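Field Notes > Site Visits > Pradmont

Reading time: 4 min

A visit to the Pradmont collection floor

Pradmont opened its manipulation lab to outside visitors on June 17, 2020. I attended the morning session, which was led by Theerawat Kaewsai, who runs data collection, and Sarita Mittal, who is responsible for training and evaluation. The group was small enough that we could stand at the stations and ask the operators questions between episodes.

The floor has six stations. Each consists of a table, one arm with a two-finger gripper, a wrist camera, a fixed overhead camera and a seat for the operator. The operator drives the arm with a handheld leader device built in-house under the name Fidov. Joint positions, gripper opening and both video streams are written to one log with a shared clock. Clock drift between the streams was the main source of rejected data in the first months, according to Kaewsai, and the logger now refuses to start if the offset is above a set limit.

An episode is one attempt at one written instruction, such as moving a named object to a named side of the table. The operator reads the instruction from a screen, resets the arm, starts the log, performs the task and stops the log. Failed attempts are kept and tagged. The target is 200 episodes per station per shift. The best station on the day before our visit had logged 218.

Objects are ordinary household and workshop goods. The pool stands at 600 items, stored in numbered bins, and a script called Saengthong draws a new set for every table at fixed intervals. Early sets were chosen by hand, and the operators tended to pick things that were easy to grasp and to space them evenly. Mittal found that a policy trained on those tables did poorly as soon as two objects touched.

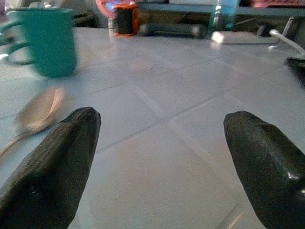 The script fixes which objects go out but leaves their placement to the operator, within a few rules. At least one item has to be near the back of the table, at least one has to be awkward for a parallel grasp, and items that are not named in the instruction stay where they are. A spoon is a typical awkward item: low, curved, and reflective enough to upset a depth estimate. A mug can be taken by the rim or by the handle, and operators are asked to vary this.

I asked about the wrist view, where motion blur is common. Mittal does not filter for it. The deployed arm will see the same blur when it moves, and her tests with blurred frames removed gave a slightly worse result on the approach phase. Frames are dropped only when the stream itself has a fault. The fingertips stay in view by design, so that the policy can relate the gripper opening to the object directly.

Annotation is light. Each episode carries the instruction text, a success flag, the bin numbers of the objects and an operator code. A second person reviews a sample from each shift and can overturn the flag. Disagreements mostly concern placement tasks where the object ends up close to the target but outside it.

We then saw a short run of the current policy on station four. It completed four of the seven instructions given. Two failures were missed grasps on thin objects, and one was a correct grasp of the wrong item. Kaewsai logged all seven.

Two points were left open. Prornel, which supplies the gripper fingers, is changing the pad material in July, and it is unclear whether older episodes will need to be weighted down. The lab also has no settled method for deciding when an instruction has enough examples. At present Mittal stops when the held-out score is flat for three training rounds.

Contact | © Field Notes 2020 | Back to top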